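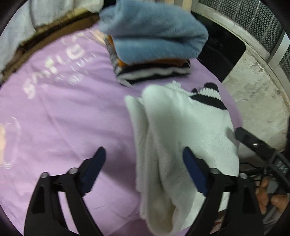

Opening point: walkers on the Skurngate ridge path carry too much. The route takes four days, with huts at the end of each stage, and there is no need for a tent or stove. The usual error is clothing. One T-shirt for the evening, in any colour, lavender included, is enough. Socks are the exception. A white knit pair with a ribbed cuff is fine for the hut and the train, but walking pairs should be wool, and I recommend 3 of them.

**Slide 2: access**

- Bus from Priltov to the lower car park. Runs daily from April.
- Outside that period, book the shared taxi through Revathi Pillai at the Chacko guesthouse.
- Walk-in to the first hut is about 40 minutes on a made track.

**Slide 3: stages**

Give the stages in order. Do not read out the heights, they are on the handout.

Stage 1 follows the river and is level. Stage 2 climbs to the ridge and has no water after the footbridge, so fill up there. Stage 3 stays on the ridge. In cloud the line is hard to follow across the flat section, and a compass bearing is needed. Stage 4 drops through forest to Tukgate, where the station is.

**Slide 4: huts**

Bunks are in shared rooms. Blankets are supplied, sheets are not. Bring a liner. Payment is in cash at the first two huts. The last one takes cards when the signal allows.

Drying rooms close overnight. Wash small items on arrival and hang them straight away.

**Slide 5: going the other way**

Jagadeesh Pai walked it from Tukgate and prefers that direction for the light on the ridge. The cost is a long climb on the first day with a full pack. Mention both, then move on.

**Questions**

Likely ones: dogs (not allowed in the huts), phone signal (patchy after stage 1), maps (use the walking sheet, the road map omits the footbridge). Handouts are by the door.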